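The Wellari Sourdough Crock, 3-Quart

Stoneware | Lid included | Made in Prultthorpe

We've been making this crock, in one shape or another, for longer than we've been making almost anything else in the shop, and it's still the piece people write to us about the most. It began as a plain pickle crock with a loose lid. Then customers started telling us they were raising bread dough in it overnight, and asking whether we could make the mouth a bit wider so they could get both hands in without scraping their knuckles. We could, and we did, and we've fussed with it ever since (the foot got a little heavier, the handles got a little rounder, and the lid finally got a knob you can hold with a floury hand).

The clay is a buff stoneware we mix ourselves. It's a slow clay, if that makes sense – it takes a good while to warm up and a good while to cool down, so your dough doesn't feel every draft that comes through the kitchen. Set it on the counter after supper, drape nothing over it but its own lid, and go to bed. If your kitchen runs cold in December, fill the crock with warm water for ten minutes first, pour it out, dry it, and then put the dough in. You'll be surprised how much that helps.

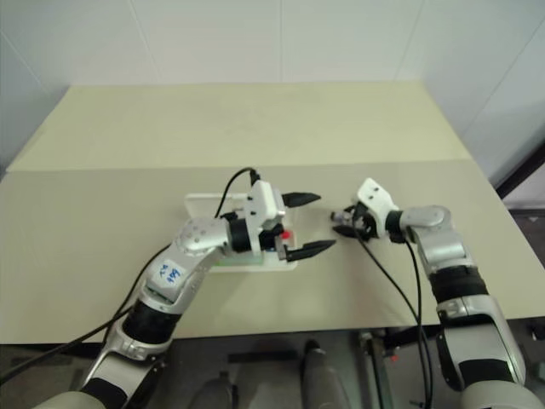 Now, about glazes. We offer three, and we get asked every week which one is best, so let's settle it as well as we can. Ramis is the creamy white one with a few brown freckles where the iron in the clay comes through. It's the brightest inside, so it's the easiest for watching bubbles come up the wall. Tedesco is a deep olive that goes nearly black where it pools around the handles, and it hides tea stains and beet juice like a champ, should your crock end up leading a second life with pickles. The clear glaze lets the clay do the talking. All three are lead-free and all three are the same inside and out, apart from the unglazed ring on the foot.

No two will match exactly. The freckles land where they want to, and the olive breaks differently on every shoulder. If you're buying a pair and would like them close, write "please match" in the order notes and we'll stand at the shelf and pick out two that look like cousins.

What it holds

Filled to the brim it takes three quarts, but please don't fill it to the brim! A dough made with four cups of flour has room to double and still clear the lid. If you bake two big loaves at a time, you'll want to split the dough between two crocks, or have a look at our wide dough bowl, which isn't as snug but gives you a lot more elbow room.
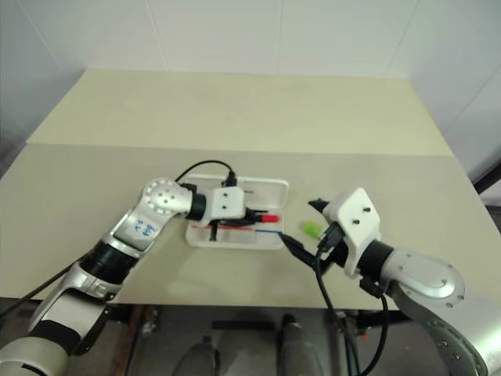
Marisela wrote to us that she'd been using hers for a rye starter and wanted to know if the lid ought to be sealing tighter, as she could smell the starter from the hallway. It's a fair thing to wonder. The lid is meant to sit loosely. A live starter gives off gas all day long and it needs somewhere to go, so we leave a small gap under the rim on purpose. If the smell is sharp, like nail polish remover, your starter is just hungry. Feed it twice a day for a few days and it should turn sweet and yeasty again.

Specifications

Capacity: 3 quarts
Body: buff stoneware, mixed in our own workshop
Glazes: Ramis (freckled white), Tedesco (olive), clear
Lid: loose-fitting, glazed, with round knob
Oven: safe to 175 degrees Fahrenheit, for proofing and gentle warming only
Dishwasher: yes, though we wash ours by hand
Microwave: yes, without the lid
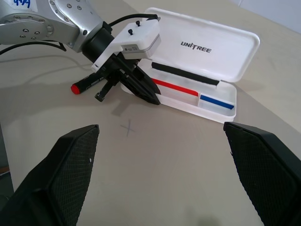
The Wellari workbench, Prultthorpe.

Looking after it

Warm water and a soft brush will do nearly everything. Dried dough is stubborn stuff, so soak it in cool water first – hot water cooks the flour onto the glaze and then you've got paste. The ring on the foot is bare clay and will darken over the years. We think it looks handsome that way, but a little baking soda on a damp cloth will lighten it if you disagree.

Please don't bake bread in the crock. We know it's tempting, and we know it looks like it would work, but the walls are made for holding steady in a mild warmth and a hot oven can crack them. The same goes for taking it straight from the fridge and pouring boiling water in.

Shipping and returns

Crocks leave the shop within a week of your order, double boxed and packed in shredded paper that you can put straight on the compost. If yours arrives chipped, send us a picture of the chip and the box and we'll get another one on its way. You can return an unused crock within 30 days, and we only ask that you pack it as well as we did.

Replacement lids are sold separately in all three glazes. Measure across the inside of the rim before you order, as crocks from our early batches had a narrower mouth and take the small lid.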